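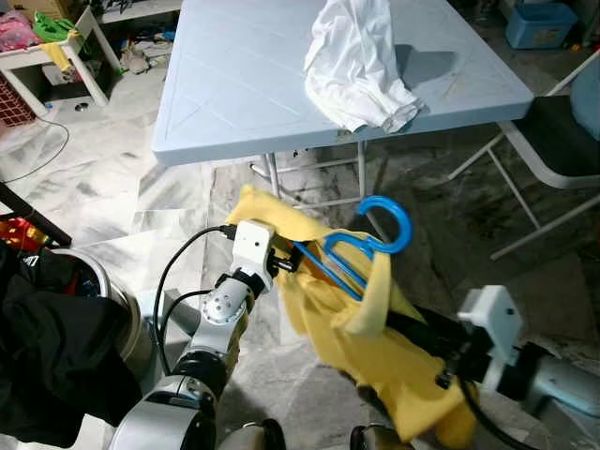

The left arm is back on the stand and both sides are talking to the controller again. I moved the baud rate back down and the dropped packets stopped, so whoever said the cable was too long for the speed was right. I have been running the shirt-on-hanger routine with the yellow one and the blue plastic hanger, left gripper pinching the top edge of the cloth and the hanger together, right gripper holding lower down. The black cable on the left still loops down the outside of the arm from the gripper. I want to bring it in closer before I let that wrist turn any farther than it does now.

Answers to Alun's questions are below his text.

On 4 July 2019, Alun Dafis wrote:
> Mandla,
>
> Glad the shoulder joint is sorted out. Three things before I order
> parts for my own pair.
>
> What torque limit are you using on the grippers? I have mine at 513
> in the config file and it lets go of anything heavier than a sock.
>
> Did you keep the Esposito power supply or go to two separate ones?
>
> And do you grab the hanger alone first, or the hanger and cloth
> together? Thulani says hanger alone, but I can't see how you would
> keep the neck open that way.
>
> Alun

Torque limit: 513 is too low for cloth plus a hanger. Mine were at 2000 for most of February and are still there. I tried 4000 once and the fingers flexed enough that I could see it, so I put it back. If yours slips at 2000, check the pads before you raise the number. The printed ones get shiny after a while and need a pass with sandpaper.

Power: I kept the one supply, but each arm now has its own fuse and its own run of wire back to the terminal block. Before that, when the right shoulder took a load, the left gripper would reset and drop whatever it had. If you are buying new anyway, get 2 supplies and tie the grounds together. Lindiwe did hers that way at the Stevville shop and has had no resets that I have heard about.

Hanger: I do both together for the hold, as above. Thulani's way is fine for the first pickup off a table, where the hanger is lying flat. Once the hanger is partly inside the shirt, I find it slides if only the plastic is held. The part I have not solved is the hook. It ends up pointing wherever it likes, and the routine assumes it is up. For now I stop the program and turn it by hand, then let it continue.

The joint limits file I posted last time has an error in it. The elbow minimum for the right arm has the wrong sign. Please don't load it on a powered arm. I will post a new one to the Nerstead folder tonight with the date in the header - delete the old one if you have it.

Luzius, do you still have the spare gripper housing from the first batch? One of mine has a cracked screw boss and I would sooner swap it than glue it again. I can pay postage.

Mandla Matlala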